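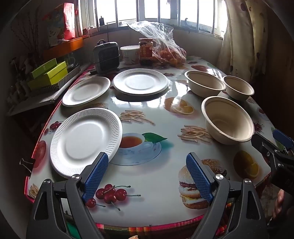

Our Question: Does a Paper Plate Hold Up Better if It Has Ribs?

Mirta Arancibia and the Orakzai table group, Astville

We loved doing this project! Everybody has had a plate fold on them at a picnic, so we wanted to know how much weight a plain one can take compared with a plate that has a ribbed rim. We held each plate by one side and added pennies to the middle until it bent (it gets really tense near the end, and there was a lot of yelling).

The smooth plates gave up at 159 grams. The ribbed ones went up to 400, way more than any of us guessed! Then we spooned on warm baked beans, waited 15 minutes and tried again. Both kinds got weaker, and the smooth ones sagged right away.

Next time we want to try double plates, and Mirta wants to see if we can reach 500. We also still need to test coleslaw.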